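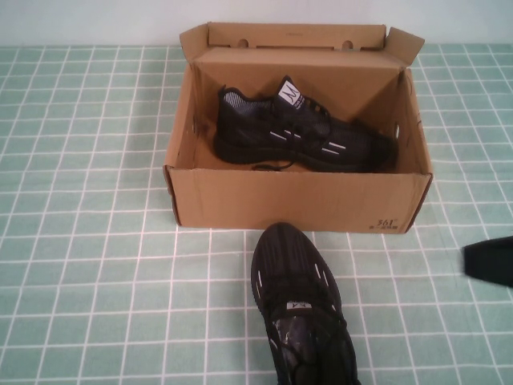

Packing shoes to send back: quick answers

3 min read

Search help
Popular: labels, lost lid, one shoe only

Orkwood returns desk. Short version of what people ask us most. Updated in August, more or less complete.

Do I need the original shoebox?
Yes please. If it's gone, any plain box that closes flat will do, but put a note inside saying so. Refund may take longer.

Which way do the shoes go in?
On their sides, soles to the outside walls, toe of one next to heel of the other. First shoe in, push it against the back wall, then the second one turned the opposite way. Don't stand them up, the lid won't close.

Lid won't shut.
Usually a tongue sticking up. Press it down flat. Check the side flaps on the lid too, they fold in before the lid comes over. If it's a hinged lid don't tear it off to make it fit, we get a lot of those.

Laces tied or untied?
Doesn't matter. Tuck the ends inside the shoe so they don't get caught in the lid.

Do I have to put the tissue paper back?
If you have it. Not a dealbreaker. One crumpled sheet between the shoes is enough for black or dark pairs. White or suede, wrap each one.

Can I put the label straight on the shoebox?
No. Outer bag or carton, label goes on that. Tape on the shoebox counts as damage and we take 2 dollars off. Gentile pairs are the exeption, they come in a mailer box, label on the lid is fine.

What about a box with holes in it?
Holes in the lid or a small one in the side are part of the box on lots of brands. Leave them open. No tape over.

I only want to send one shoe.
Can't do it. Both or nothing, even if only one is faulty. Check the floor around you before you seal up. We hold single shoes for 20 days and then they go to recycling.

Can two pairs share a carton?
Up to 3 pairs per carton, each in its own box. Write every order number on the slip.

Worn them outside?
Then it's a fault claim, diffrent form. Knock the dirt off, let them dry fully, still pack them the same way. Damp shoes in cardboard get returned to you.

Insoles, spare laces, swing tags?
All of it goes back in. Spare laces inside the left shoe so we find them. Zitero insoles come out for trying on, please put them back the right way round.

When do I hear from you?
Email within 48 hours of the parcel being scanned at our end. Fedov orders take longer as they're checked at a seperate warehouse.

Dropoff cutoff?
4 pm for same day pickup. After that it goes the next working day.

Lost the slip?
Write order number and name on any bit of paper, put it on top of the shoes, close the lid.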